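Shop Notes: Setting Up a Small Robot Arm Bench for PC Teardown and Assembly

These notes come out of the Rorkthorpe shared workshop, where one bench has been given over to getting an arm to handle parts in a desktop computer. Most of it applies to any small arm build at home. Skip whatever you already have sorted.

Start with the table

Use slotted aluminum extrusion if you can get it. Ours came secondhand from Hernitz and had clearly been drilled by somebody in a hurry, but the slots were clean. You can slide a T-nut anywhere along it, snug it down, run a test and move it again. On a plain wood top you end up with a hole for every idea you ever had.

Check the table for level before the arm goes on, then again after. The arm is heavy enough to change the answer. Tighten the base bolts in a cross pattern, a little at a time, and go over them again after the first day of running.

Bright aluminum throws glare. If you use a camera for positioning, turn off the lamp nearest the table and see if your results get steadier. A sheet of gray craft paper under the work area also helps and costs next to nothing.

Picking a practice computer

Get an old full-size tower. The big ones have room between the drive bays and the board, and an arm needs more room than your hand does. Lay it on its side with the panel off so everything is reached from straight above. Unplug it, hold the power button for 10 seconds, and leave the cord in another room.

Keep the power supply in the case even if you never plan to switch anything on. It is a tall block near the socket and the arm has to learn to clear it. We took ours out early on to make life easier and had to redo every path when it went back in.

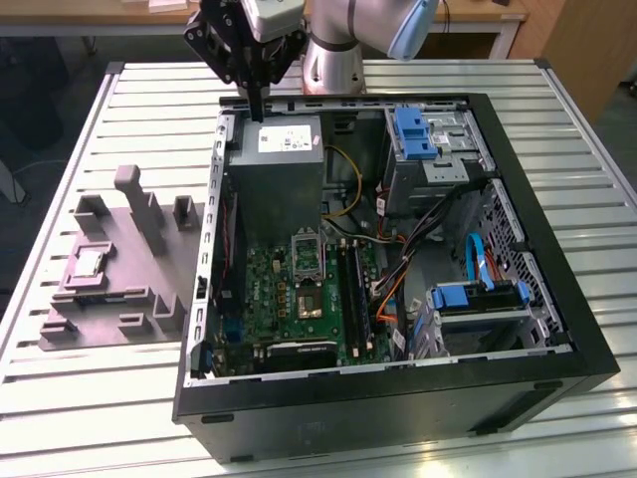 Set your safe height first. Find the tallest thing the gripper has to cross, add the length of the finger below the mount, then add a good margin. Every sideways move happens at that height or higher. Only straight up and straight down moves are allowed under it. Write the number on masking tape and stick it to the table rail.

Jog slowly the first time through any new path, with a hand on the stop button. Slow means slow enough to be boring.

Cables are the main nuisance. They spring up when you least want it, and a finger that catches one will drag it along without complaint. Tie bundles back to the drive cage with reusable hook-and-loop strips. Zip ties work but you'll be cutting them every other session. Leave the loops near the socket for last, when you know which way the gripper comes in.

Printing the fixture

A printed tray next to the computer gives small parts a known place to sit. A few things we learned on ours:

Make pockets slightly oversize and put a chamfer on the top edge so the part settles by itself.

Leave space on two opposite sides of each pocket for the fingers to get down and close. It is easy to draw a perfect pocket that nothing can be lifted out of.

Print tall posts with extra walls. The filament we use is Brostar gray, plain PLA, and thin posts snapped at the layer lines until we went up to four walls.

Bolt the tray to the table. Double-sided tape held for a week and then crept a little each day, and we blamed the software for most of that week.

Print a spare. It takes one overnight run and saves a Monday.

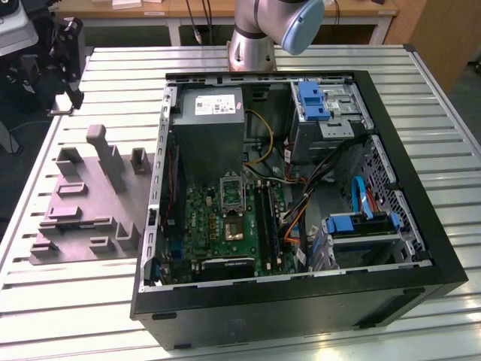 Stop the computer from sliding as well. Case feet are rubber but on a case lying down they usually point sideways and do nothing for you. Two low stops on the table, one against a long edge and one against a short edge, will let you put the tower back in the same spot after you've had it off. Push it into the corner the same way every time.

Handle processors by the edges. On boards with pins in the socket, keep the cover on whenever you're only practicing the approach. Bent pins can sometimes be coaxed back with a mechanical pencil, lead removed, under a magnifier. Buy a dead board for early tries. We paid 23 dollars for a box of them.

Upkeep

Wipe the table slots with a dry brush every week or so. Dropped screws find their way in there and jam the T-nuts.

Our arm's Van Wyk gripper mount gets its screws checked every 2000 cycles and the finger pads swapped at 4000, sooner if they look shiny. Keep a tally on a card by the bench.

Save your taught positions under a new name each time you change the fixture, and put the month in the file name. Keep the old ones until the new set has run clean for a few days.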